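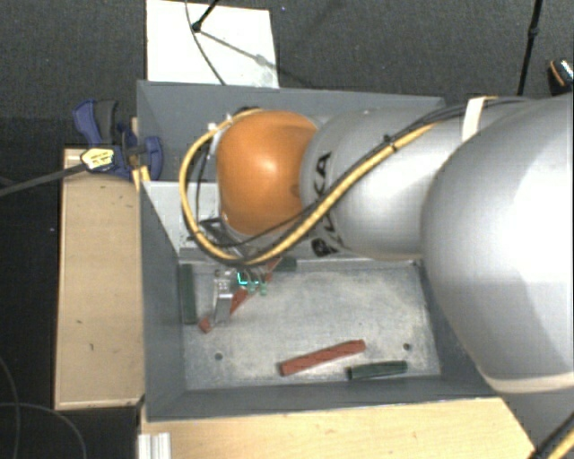
Gralero opens evening training program for workshop employees in Tanui

TANUI, May. The company Gralero announces the opening of its evening training program for people who already work in small and medium workshops and want to receive a recognized certificate. The program is prepared together with the training center Stanura and will start in September.

In the first year the program has 80 places. The center received 381 applications, and the selection will be finished before the end of June. Each course takes 300 hours and is divided in two parts: basic technical subjects, and practice at the workplace of the participant. Classes begin at 6 p.m., so that employees can come after the day shift.

"Many of our colleagues have learned their profession by watching others, and they know it very well, but they have no paper which confirms it," said Beatrice Swai, director of training at Gralero. "When they want to change the employer or ask for a better position, this becomes a difficulty. We wish to help them with this."

The subjects include reading of technical drawings, measurement, electrical safety, planning of maintenance and written reports. An additional course in business English is offered to all participants without payment.

Employers pay one half of the fee and Gralero covers the other half. Participants who complete both parts and pass the final examination receive the certificate of Stanura.

"The examination is the same as for our day students," said Muthoni Nyaga, head of studies at Stanura. "We did not make it easier, but we give more time for preparation."

Employers who are interested in the second group may register their employees from October at the Stanura office.

Contact for the press: Mwanaisha Massawe, Gralero, communication department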